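Lindgate Freestanding Coat Rack, Black Metal
By Demetrius Tillman, Product Information, Vainio Contract Furnishings
18 April 2020
14 shares | 2 comments

The Lindgate is a freestanding coat rack supplied for offices, reception areas, meeting rooms and shared workspaces. It requires no wall fixing and may be moved between rooms as the layout changes. The item is listed under catalog number 2045 and is sold individually or as part of the Nanditz entrance range.

Customers replacing an earlier model should note that the upper arms are now fixed to the pole before dispatch. Assembly on site is limited to joining the pole sections and fastening the base, and may be completed by one person in roughly 3 minutes. Tools are included in the carton. 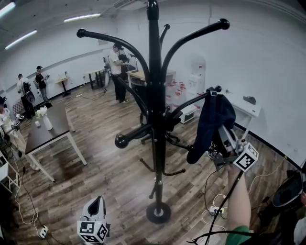

Placement should be decided before the rack is loaded. The manufacturer recommends a level, hard floor and a clear space on all sides, so that garments can be lifted away without brushing against furniture or doors. On a plank-style floor, the round black base stands directly on the surface, and felt pads may be ordered separately where scratching is a concern. The arms curve outward from the pole and end in round black knobs, which spread the weight of a collar or hood over a wider area than a narrow hook. A dark navy item hung from one arm, as shown, should be balanced by another on the opposite side when the garments are heavy. The thin curved hooks low on the pole are not intended for coats.

Finish and care
The metal is finished in black throughout. Dust should be removed with a soft, dry cloth. Marks may be treated with mild soap and water, after which the surface must be dried. Abrasive pads and solvent cleaners are not to be used. Fastenings at the base should be checked every August, or whenever the rack has been moved to another floor of the building.

Ordering
Single units are held in stock at the Pestside warehouse. Orders of 500 units or more are handled by Cremilda Dantas, Contract Sales, and are subject to a separate delivery schedule. The rack carries a warranty of 2 years against faults in the welds and finish. Replacement knobs and base fastenings are available on request. Please quote the catalog number in all correspondence.

Last updated: 18 days after first publication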